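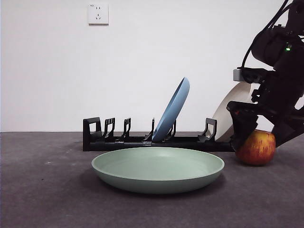

短編ドキュメンタリーの色は、撮影の日に半分決まり、残りの半分は編集の後に決まります。今日の講義では、この後半、つまり色補正(カラーグレーディング)の考え方を扱います。人物を撮った映像では、見る人は最初に顔の色を判断します。しかし補正をする人は、顔を見る前に、画面の中の白いものと暗いものを見なければなりません。白い壁はよい手がかりですが、一枚の壁でも、場所によって少し灰色に見えたり、少しピンクに見えたりします。どこか一点だけをスポイトで選んで「白」と決めると、赤と黄のりんごも、灰色がかった紫の暗いテーブルも、その一点に引っぱられて動きます。ですから、まず壁の二か所か三か所を比べてから基準を決めてください。

## 第7回 色補正と記録映画

配布先:映像記録論の受講者
前回の内容:同時録音とナレーション
次回の内容:字幕の位置と読む速さ

### 1. 言葉の整理

日本語では「色補正」という言葉が、二つの作業に使われています。この講義では次のように分けます。

- **一次補正** カットごとの明るさ、コントラスト、色温度をそろえる作業。
- **二次補正** 画面の一部だけ、または特定の色だけを動かす作業。

記録映画では、一次補正だけで完成する作品も多いです。二次補正を使うことは禁止ではありません。けれども、使った場所をノートに書いておくことを、この授業では義務とします。後で「この空の色は、この日の空の色ですか」と聞かれたとき、答えられるようにするためです。

### 2. 事例:『Osadeck』(62分)

先週、教室で見た『Osadeck』を思い出してください。港町Mirkentの写真館の一年を追った作品です。監督は二種類の素材を使いました。店の中はデジタル、店の外は16ミリのネガフィルムです。

外の撮影で使ったフィルムは、一巻が200フィートでした。毎秒24コマで回すと、5分半ほどで終わる長さです。このため、外の場面には長い待ち時間がありません。市場の場面も、橋の場面も、人が動き始めてからカメラが回っています。

色について注意してほしい点は、店の中と外の「つなぎ」です。店主が暗室からドアを開けて通りへ出る場面で、監督は色をそろえませんでした。中は緑に寄り、外は黄色に寄ったままです。初めて見たとき、私はこれを補正の失敗だと思いました。二回目に見たとき、中の緑が前のカットから少しずつ強くなっていることに気がつきました。意図があると考えるほうが自然です。ただし、監督の文章にはこの場面の説明がありませんから、これは私の解釈です。レポートで反対の意見を書いても、もちろんかまいません。

### 3. 古い写真を画面に入れる場合

この写真館には、先代が残した写真が1436枚あり、作品ではそのうち69枚が画面に出ます。古いカラープリントは、多くの場合、色素の一部が先に弱くなり、全体が赤や黄色に寄って見えます。映像に入れるときの選択は、次のとおりです。

1. 退色した色のまま見せる
2. 退色を補正して、元の色に近いと思われる状態で見せる
3. モノクロにする

『Osadeck』は、ほとんどの写真で1を選びました。写真の縁や、机に置かれた影も一緒に写しています。こうすると、観客は写真の内容と同時に、古くなった紙という物を見ます。

2を選ぶ場合は、元の色の根拠が必要です。同じネガからの別のプリント、同じ服の現物、店の看板などが根拠になります。記憶だけを根拠にすると、人の肌は健康に、空は青く直されやすいです。私も若いとき、家族の写真でこれをしました。祖母のコートが、本当は茶色だったのに、きれいなえんじ色になってしまいました。

3は便利な方法に見えますが、カラーで撮られた写真をモノクロにすると、撮影された年代が実際より古く感じられます。年代が話の中心である作品では、避けたほうが安全です。

### 4. 作業の順番

実習室のモニターは、電源を入れてから30分待って使ってください。窓のブラインドは全部閉めます。部屋の灯りは消さずに、モニターの後ろの弱い灯りだけを残します。

- 全部のカットを、補正なしで一度通して見る
- 各場面から、基準になるカットを一つ選ぶ
- 波形モニターで黒と白の位置を確かめる
- 基準のカットを補正し、同じ場面の他のカットを合わせる
- 場面と場面のつなぎを、音を消して見る
- 翌日もう一度、音をつけて通して見る

最後の項目を省く人が多いです。目は同じ画面を長く見ると、その色に慣れます。夜に「ちょうどよい」と思った画面が、朝にはかなり青い、ということは私にもよくあります。

フィルムの素材を使う人は、現像所Marciniakのスキャンデータに付いている説明の紙を必ず読んでください。ログ形式のデータは、そのまま開くと灰色で眠い画面に見えます。故障ではありませんので、あわてて彩度を上げないでください。先に、指定された変換をかけます。

### 5. 課題

自分で撮った90秒以内の映像を使い、一次補正だけの版と、二次補正を加えた版を作ってください。撮影の場所は室内でも屋外でもよいですが、白いものと人の手が、少なくとも一つのカットに入っていることを条件とします。

提出するもの:

- 二つの版の動画ファイル
- 補正ノート(A4で1枚、カット番号と変更した項目を書く)
- 基準のカットを選んだ理由(400字まで)

締切は2025年6月13日の授業の開始時です。ファイルはLukbridge館の共有フォルダに入れてください。ファイル名は学籍番号と版の番号だけにします。音楽は付けないでください。

選ばれた作品は、10月の学内上映会で『Osadeck』の前に上映する予定です。上映を希望しない人は、補正ノートの右上に「上映不可」と書いてください。成績には関係しません。

### 次回までに考えておくこと

字幕の白は、どのくらいの白がよいでしょうか。雪の場面と暗室の場面で同じ白を使ってよいか、自分の意見をメモして持ってきてください。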